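Betreff: Re: [Chorliste] Noten für September

Rongrong Deng schrieb:
> Hat jemand die Trarnia-Sätze schon durchgesungen?
> Mir kommt die zweite Altstimme sehr tief vor.

Liebe Rongrong, liebe alle,

ja, gestern Abend, und ich bin ganz hingerissen! Der Alt geht wirklich in den Keller, aber ab Takt 16 liegt er wunderbar unter dem Tenor – bitte nicht transponieren, die Farbe wäre weg. Wer unten nicht mehr hinkommt, singt die 2 Takte davor einfach mit dem Sopran in der Oktave (steht bei Norðdahl sogar als Variante im Anhang).

Das Kyrie würde ich viel langsamer nehmen als auf der alten Aufnahme. Probiert es mal mit Viertel = 100, da hört man endlich die Reibungen im Bass!

Die Kopien bringe ich mit, auch für die Neuen aus Kenaslow.

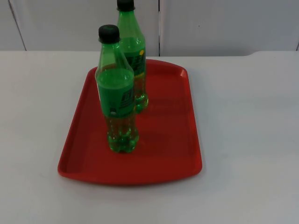

Rubrik: Probenpause

Limo in grünen Flaschen und ein rotes Tablett, dazu gern Kuchen von euch. Weiter geht es danach mit dem Agnus Dei, Männerstimmen zuerst.

Herzlich und voller Vorfreude
Ulrike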